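Search this site
Type and press enter

In praise of the big shared room

Lihua Ding
24th January

I have worked in small rooms for most of my life, and I would like to say a loud word for large ones. I mean proper open workshops, with a high ceiling and daylight down one side, where people at one bench can see what people at another bench are up to.

Everyone seems to be putting walls back in. Grendmont, where I rented a corner for two years, split its main hall in December into a string of little studios with doors and keypads. They are warm and quiet, I'll give them that. I went round with a friend and we whispered the whole way, as if somebody was ill.

I understand the case for it. Big rooms are noisy. They cost a fortune to heat, and if one person likes the radio then you all like the radio. I once lost a whole morning at Cekach to a man with a belt sander and no sense of time. But I also learned how to sharpen a chisel there, by looking up at the right moment and seeing it done well two benches along. I would never have knocked on a door to ask!

That is the bit I love. You pick things up sideways. You see someone struggling with a long board and you go and hold the other end, and by the time it is cut you know their name and what they are making (a cot, in the case I'm thinking of, and it was lovely). The old newsletter at Prameck used to print a list of things members had lent each other, and one year it ran to 311 entries. A corridor of closed doors won't give you that.

Light matters too, far more than people allow for when they draw up plans. Strip lights are fine for seeing your pencil line, but give me tall windows as well - you can tell what colour a thing is, and you notice when it's time to go home. And if there is height to spare, put in a mezzanine. It makes extra floor without shutting anybody away, and whoever is up there can still call down for a cup of tea. 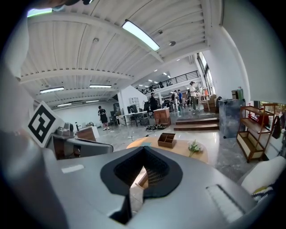 Open floor, tall windows to the right, and a railed mezzanine further back.

Look at how much air there is under those white beams. I get the same lift from a room like this as I do from a good railway station.

So if you are fitting out a workshop this year, please try it open first. Spend the partition money on decent benches and ear defenders, and agree some quiet hours. You can always build a wall later, and in my experience it is very hard to get one taken down again.

2,001 shares
2 comments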